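Dutetti Community Help > Food & Pantry > Storage

Do fish tofu snacks need to go in the fridge, or is that just something people say?

Posted by Praltow, 2025-08-04
Viewed 1,872 times

I bought a pouch of fish tofu at the import grocery in Clallaldale. It was on an ordinary shelf between the seaweed and the crackers, not in a cooler. My sister-in-law saw it in my pantry and told me I was asking for trouble, "it's fish, it's tofu, put it in the fridge." I don't buy it. A store isn't going to leave fish out at room temperature for weeks if it spoils that way. But I can't read most of the bag, so I can't prove it either.

I keep these in a cloth bag with the other snacks and put out a plastic tray when people come over.

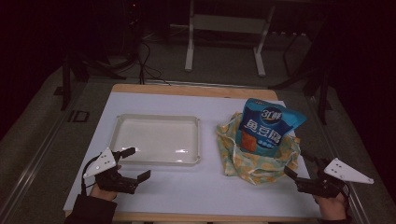
Fish tofu in the cloth bag, tray next to it.

Does the sealed bag have to be cold? And is there really tofu in it? The ingredients I got out of a translation app started with fish and I didn't see soybeans until way down the list.

MunteanuKitchen
253 posts

If it was sold off the shelf and it's sealed, leave it on the shelf. The thing to check is whether it's the snack kind or the frozen kind for hot pot. They go by the same name and they are not the same product. The frozen kind comes out of a freezer case and stays frozen until you cook it. The snack kind is cooked, seasoned and usually packed in small sealed pieces inside the big bag.

I'd still find the storage line on yours. Point the app at the small print on the back instead of the big characters on the front, and look for a mention of a cool, dry place. If it says refrigerate, believe the bag over me.

As for tofu, the name is about the shape and the texture. It's fish paste with starch, often some egg white or soy protein. Don't give it to anyone with a fish allergy on the strength of the word tofu. A stand-up pouch will sit in a shallow tray well enough, but if you're serving, tip the little packs out.

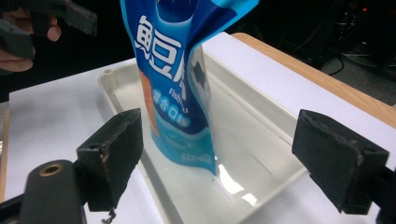

What if one of the small packs inside is puffed up?
Throw that one out. A swollen pack can mean gas from spoilage, and tasting it to find out is a bad idea. If several are swollen, take the whole bag back to the store.

oldpantry_163

been eating these for years, never refrigerated one, never been sick. people refrigerate everything now, peanut butter, ketchup, bread. it's a snack. only time mine went bad I had opened a little one and forgot it in the car in July

the spicy ones are better

Praltow

Thanks. "Never been sick" doesn't prove much to me, but the part about the frozen kind makes sense and that's probably what my sister-in-law was thinking of. I'll try the app on the back of the bag. Still not convinced they should be allowed to call it tofu.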